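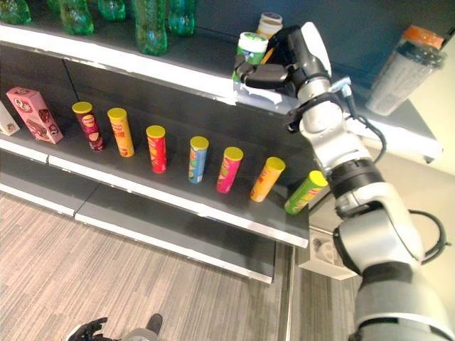
호브데일, 2023년 6월 12일

쿠키는 왜 쿠키일까요? 웹사이트가 나를 기억하는 방법

어린이 여러분, 혹시 인터넷에서 퍼즐 게임을 하다가 저녁 먹으라는 소리에 창을 닫아 본 적 있나요? 그리고 다음 날 다시 들어갔더니 어제 고른 배경색도 그대로, 풀던 단계도 그대로 있어서 "어, 얘가 나를 어떻게 알지?" 하고 신기해한 적은요? 저는 처음에 정말 신기했어요. 로그인을 다시 하지도 않았는데 말이에요! 오늘은 그 비밀을 천천히, 조금 길게 이야기해 볼게요. 우유 한 잔 옆에 두고 읽어도 좋아요.

먼저 알아야 할 것이 두 가지 있어요. 여러분이 웹사이트를 볼 때 쓰는 프로그램을 '브라우저'라고 불러요. 그리고 웹사이트의 글과 그림을 보관하고 있다가 달라고 하면 보내 주는 컴퓨터를 '서버'라고 해요. 브라우저가 "첫 화면 좀 보내 주세요!" 하고 부탁하면 서버가 "네, 여기요!" 하고 보내 주지요. 여러분이 링크를 누를 때마다 이런 부탁과 대답이 오고 간답니다.

그런데 서버에게는 곤란한 버릇이 하나 있어요. 바로 잘 잊어버린다는 거예요. 방금 첫 화면을 보내 주었는데도, 조금 뒤에 같은 브라우저가 다음 화면을 부탁하면 처음 만난 손님처럼 대한답니다. 부탁 하나하나를 따로따로 받기 때문이에요. 어려운 말로는 '무상태'라고 하는데, 이 낱말은 외우지 않아도 괜찮아요. 나중에 중학교나 고등학교에서 만나면 "아, 그때 그 깜빡깜빡하는 서버!" 하고 반가워해 주세요.

생각해 보면 참 불편한 일이지요. 위즈빌이라는 마을 도서관에 갔는데, 아, 이름을 잘못 말했네요, 와디스빌이에요. 와디스빌 도서관에 갔는데 사서 선생님이 고개를 돌릴 때마다 여러분을 잊어버린다고 해 봐요. "누구니?" "아까 책 빌리러 온 사람이요." "그렇구나. 그런데 누구니?" 이러면 책 한 권 빌리는 데 하루가 다 가겠어요.

그래서 선생님이 좋은 방법을 떠올렸어요. 여러분에게 420번이라고 적힌 작은 쪽지를 주고, 이렇게 부탁하는 거예요. "다음부터는 말을 걸 때마다 이 쪽지를 보여 주렴." 선생님 책상에는 두꺼운 공책이 있고, 420번 칸에는 '공룡 책을 좋아함, 책 3권 빌려 감'이라고 적혀 있어요. 이제 쪽지만 내밀면 선생님은 공책을 펼쳐 보고 금방 알아볼 수 있겠지요?

이 쪽지가 바로 쿠키예요! 서버가 처음 대답할 때 작은 글 쪽지를 함께 보내면, 브라우저는 그것을 여러분의 컴퓨터 안에 잘 넣어 두어요. 그리고 같은 웹사이트에 다시 부탁을 할 때마다 쪽지를 같이 보내 준답니다. 여러분이 따로 할 일은 없어요.

쿠키 안에는 무엇이 적혀 있을까요? 소릭스라는 퍼즐 사이트가 보낸 쿠키라면 이렇게 생겼을 거예요.

손님번호=420
배경색=초록

왼쪽은 이름이고 오른쪽은 값이에요. 서랍 앞에 붙인 이름표와 서랍 속 물건이라고 생각하면 쉬워요. 쿠키 하나는 아주 작아서 동영상이나 커다란 사진을 담기에는 좁아요. 영어 글자로 4,000자쯤 되는 편지면 벌써 꽉 찬 느낌이지요. 그래서 긴 이야기는 서버의 공책에 적어 두고, 쿠키에는 번호만 적는 경우가 많답니다.

쿠키에도 과자처럼 기한이 있어요. 어떤 쿠키는 브라우저를 닫으면 사라지고, 어떤 쿠키는 "12일 동안 보관해 주세요" 하고 날짜가 정해져 있어요. 3월에 놀러 갔던 사이트에 여름방학 때 다시 갔더니 나를 몰라본다면, 그사이에 쿠키의 기한이 끝났을지도 몰라요. 서운해하지 마세요. 다시 인사하면 되니까요.

그럼 소릭스가 준 쿠키를 사보라는 다른 사이트가 읽을 수 있을까요? 보통은 읽을 수 없어요. 브라우저가 쪽지를 준 곳의 이름을 잘 기억해 두었다가 그곳에만 돌려주거든요. 하지만 한 화면 안에 다른 회사의 광고가 들어 있으면, 그 광고도 자기 쿠키를 남기려고 할 때가 있어요. 여러 사이트에 같은 회사의 광고가 있으면 그 회사는 같은 쪽지를 여기저기서 보게 되고, 이 손님이 어디어디를 다녀갔는지 짐작할 수 있게 돼요. 그래서 요즘은 "쿠키를 써도 될까요?" 하고 묻는 창이 자주 나온답니다. 그런 창이 나오면 아무 단추나 얼른 누르지 말고, 부모님이나 선생님과 함께 읽어 보세요.

집에서 해 볼 만한 실험도 하나 알려 줄게요. 어른과 함께 브라우저의 설정 화면을 열고 '쿠키'라는 낱말을 찾아보세요(브라우저마다 들어 있는 자리가 조금씩 달라요). 저장된 쿠키가 어느 사이트에서 왔는지 보여 주는 곳도 있어요. 쿠키를 지우면 로그인이 풀릴 수 있으니까, 지우기 전에는 꼭 비밀번호를 알고 있는지 어른에게 먼저 물어보세요!

낱말 주머니
브라우저: 웹사이트를 보여 주는 프로그램
서버: 부탁을 받으면 글과 그림을 보내 주는 컴퓨터
쿠키: 서버가 주고 브라우저가 보관하는 작은 글 쪽지

다음 시간에는 비밀번호를 안전하게 만드는 방법을 같이 알아볼게요.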